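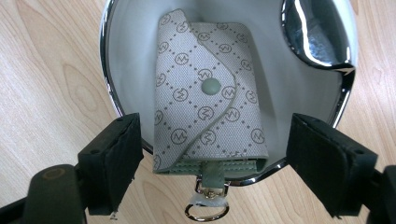
Senyo Odoi asked whether the top had ever been waxed or polished, and said no finish should be suggested until that was known. Edited to add: yes, with a spray polish, by me, up to last November.

Tabletop finish has gone soft where forearms rest. Refinish all of it or only the edge?

Posted by Lurdes Carrilho

The table is a Prilletti, bought used for $700. The seller described it as solid wood with a factory clear coat and had no paperwork. After 9 months of daily use as a desk, the finish along the front edge feels tacky, and paper left there overnight sticks slightly. The middle and back of the top are hard and feel the same as on the first day.

What I have done so far:
Wiped with a damp cloth and dish soap. No change.
Wiped with mineral spirits. Cloth came away yellowish, surface felt better for two days, then went tacky again.
Pressed a fingernail into the edge. It leaves a faint mark. The same test at the back leaves nothing.

A local shop quoted $1,000 to strip and respray, more than the table cost. I would prefer to repair the front strip only, if the line between old and new finish can be kept from showing.
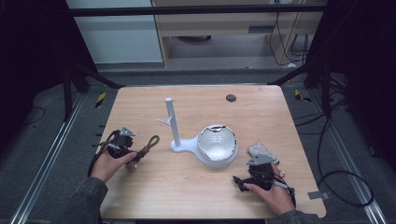

Light wood-grain tabletop, rounded corners.

The underside is bare and has a maker's stamp, no other information.

Jianguo Du

Skin oil and hand lotion soften lacquer over time. The mineral spirits took off the surface residue but did nothing for the film underneath, so the tackiness came back. Once a nail marks it, the film is not going to harden again.

Find out what the finish is before buying anything. Pick a spot on the underside of the rim where there is overspray. Put one drop of denatured alcohol on it and wait a minute. If it goes gummy, it is shellac. If nothing happens, try a drop of lacquer thinner. Gummy or dissolved means lacquer. If the thinner only wrinkles it, suspect varnish or polyurethane. No reaction at all points to a catalyzed finish, and those do not usually go soft in 9 months, so I would not expect that result.

Assuming lacquer, a strip repair is possible but the line will show at a low angle. New lacquer bonds to old by partly dissolving it, and it will not do that properly over contaminated film. You would scrape the soft area to bare wood and then build up several coats to meet the old level. On pale wood the old finish has usually yellowed a little, so the color may not match either. Do the whole top.

Check that it really is solid before sanding. Follow the grain lines over the edge: on a solid board they continue into end grain at the short sides. If they stop at a seam, you have veneer and should use a chemical stripper and no power sander.
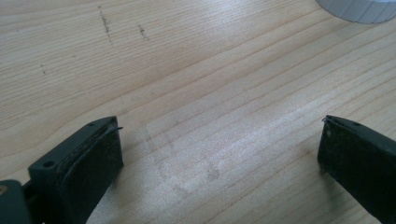
Tabletop grain with light reflecting off the surface.

Leave 6 hours between coats even if the can says two.

Selamawit Fikre

Agree with the above except for the last part. Recoat time depends on the product and the room, so follow the can. Also, spray polish often contains silicone, and new finish pulls away from it in small craters. Wash with naphtha, change cloths often, and put on a thin coat of dewaxed shellac as a barrier before the topcoat. I used a waterborne topcoat from Plonow over that on a kitchen table and it has held under daily use.

Felicidad Villanueva

Had the same thing on a desk. Bought a desk mat. Still sticky under there I suppose.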